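Pulling One Tissue: Gallery and Notes

Ormont Lab, manipulation group
Page kept by Aled Yorath. Last touched in July, usually after 6 p.m.

The task is to take one tissue out of a box. Your aunt does it without looking. Our robot does it with two hands, a good deal of compute, and a success rate we were shy about until this spring.

We get asked for the short version a lot, mostly by visitors who came to see the other group's legged thing and took a wrong turn. So the method goes first, with the results after it, and then the gallery.

What the task is

A box sits on a white table. The arms start up and out of the way. The robot has to find the opening, pinch whatever is sticking out, pull until one tissue comes free, and leave the next one standing up for whoever has a cold. A trial ends when a tissue is clear of the box or when the operator says a word we don't transcribe.

We score a trial as a success only if exactly one tissue comes out and the box is still usable. The second half of that rule was added by Marta Karpenko after an early policy scored very well by emptying the box. It did technically deliver a tissue. It delivered the others too.

Why we picked it

Cloth folding has been done by many people with better cameras than ours. Tissue is worse than cloth in ways we found interesting. It tears. It weighs so little that the arm can't feel it until the film around the opening starts to drag. The tissues are interleaved, so pulling one recruits its neighbor, and how much of the neighbor you get depends on how fast you pull and in what direction. A person handles this with a little hitch of the wrist that none of us could describe when Roksolana Bilyk went around the office asking. She got a lot of people waving their hands at her over lunch.

The hitch ended up being the paper.

The method

We call it hitch-and-hold. Melaniia Palamarchuk wanted a better name and was outvoted, a decision she brings up in code review.

The policy is trained on teleoperated demonstrations, 2,000 of them, collected over one winter with operators in shifts. Nothing about the network would surprise you. It takes the head view and the two wrist views and puts out short chunks of motion, and if you swapped it for another lab's network of the same size we would expect to lose very little. We tried two. We lost very little.

The change is in how the demonstrations are cut up. Operators pause when they pull tissues. They pull, feel the thing catch, stop for a moment, and then go again at a slightly different angle. Standard practice, ours included until last year, is to strip the pauses out of the data. A policy that sees a lot of standing still learns to stand still, and then you have a very expensive statue.

We kept the pauses that happen while the fingers are closed and under load, and threw away the rest. That's most of it. A small classifier on motor current decides which pauses are which, and Radymyr Lysenko hand-labeled enough of them to train it, with the radio on. Each kept pause gets a flag, and the policy predicts the flag along with the motion. At run time, when the flag goes up, the arm holds its grip, takes a fresh look, and plans the next chunk from there.

The robot, in other words, stops pulling when pulling has stopped helping. It sounds like advice you'd get on a mug.

The results

We trained on 29 boxes and held out five that the policy never saw. Boxes were bought from whichever store was on someone's way home, and the receipts are in a folder that our finance office has asked about twice.

The evaluation was 800 trials, split evenly between the old recipe with the pauses stripped out and hitch-and-hold, with the order shuffled so that no method got all the fresh boxes. Operators didn't know which policy was running. They claim they could tell. We tested that too, and they could, a bit.

On the training boxes, hitch-and-hold took a single tissue much more often than the baseline and tore far fewer. On the held-out boxes the gap was wider, which made us suspicious enough to run the whole held-out set over again. The gap stayed. The tables are in the write-up, with error bars, and Marta would like it known that the error bars were her idea and that they are honest ones.

Speed is the price. The new policy is slower on every box, and on the stiff ones it's slow enough that you have time to find your own handkerchief.

Where it falls down

The box moves. We don't tape it to the table, on the principle that no household does, and a nearly empty box weighs about as much as a good intention. The pull drags it, the hold lets it settle, and the next pull drags it again. The off hand is supposed to steady it. In practice the off hand often arrives late, or lands on the tissue it was meant to be helping.

Plastic film is the next problem. Some openings have a film with a slit, and once the film rips, everything the policy knew about resistance is out of date. It goes on holding and looking with great patience at a film that is never going to grip anything again.

Then there are the boxes themselves. Cardboard gives up before the arms do. Flaps open, seams go, and the contents find a second exit. Our scoring sheet had no row for this until Radymyr penciled one in, and the penciled row became an official failure class named "other door." The classifier reads it as success for a while, as the load on the fingers really does drop. We have a fix half written.

White tissue on a white table is also exactly as hard to segment as you would think. A reviewer asked why we didn't use a darker table. We have a white table.

Things people have asked

Does it work with pop-up wipes? We tried, for an afternoon. Wet wipes stick to the fingertips and don't leave. The hold flag went up and stayed up until Roksolana hit the stop button.

Can we have the data? The demonstrations go up with the code, including the pauses, with flags. We're leaving the junk pauses in as well, marked, so that someone can tell us we threw away the wrong ones. One long pause near the end of the set is an operator eating a sandwich. The classifier got that one right.

Does tactile sensing fix all this? It would fix some of it. Our fingers don't have any, and motor current is what we could get for free. The Flandden people have proper tactile pads and have offered to run our protocol on their setup. We shipped them a carton of the same boxes, and the shipping cost more than the boxes.

Is the task useful? Zindby, who pay for part of this, think so. They'd like a machine that restocks and tidies rooms in care homes, and a tissue box is in every one of those rooms. They'd also like it to be faster. We have discussed this.

Rules for running a trial, for new people

Put a box down by hand, anywhere in the reachable half, at any angle. Don't square it up. Everybody squares it up.

Fluff the first tissue so that it stands. If you would be embarrassed to hand that box to a guest, it's fluffed wrong.

Write down the box code before you start. Melaniia has a spreadsheet of trials run on "the flowery one" and there have been several flowery ones.

Clear loose tissue between trials. It goes in the Vasylenko bin by the door, which has a lid you step on, and the robot has so far shown no interest in it.

Don't use the spent tissues. They've been on the lab table and in the fingers, and we've seen what else goes on the lab table.

Leave the failures as they lie until you've logged them. A torn box tells you which way the last pull went, if you get to it before somebody helpful tidies up.

Gallery

The work at hand, on the table where nearly all of it happens. Purple box, botanical print, black fingers coming in from the right, tissue out of the top and out of the bottom.
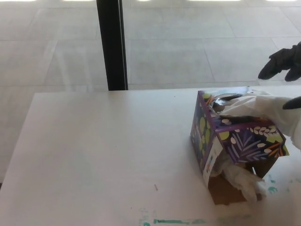 The next round drops the fixed pulling height. At the moment the policy always begins its pull from the same few inches above the opening, a habit it picked up from our operators, who picked it up from Roksolana. She pulls straight up. Aled pulls sideways and has fewer tears, and she would like to see his numbers on the stiff boxes before anyone rewrites the protocol. Both styles are being recorded through the end of the month, after which the hold flag gets retrained on the mix and the held-out boxes come back out of the cabinet.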